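Equipment > Benchtop Arms > Weseo Two-Arm Table Set

If you're planning next year's budget and wondering whether a pair of arms will fit on the bench you already have, the Weseo set from Hirkemach is a lovely place to start. You get 2 arms with grippers, the mounting rail and all the cabling, and the whole lot weighs about 73 kg packed, so do please have a friend handy on delivery day!
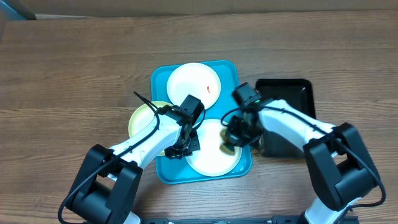 Weseo pair at work over plates and a teal tray.

Hire is £517 a month with a minimum of nine months, and whatever you've paid comes off the price should you decide to buy. Orders confirmed by October 31, 2023 ship in January. Spare gripper fingers are listed separately (most people want a set). For a proper quote, or just a chat about table sizes, ask for Akash Dwivedi.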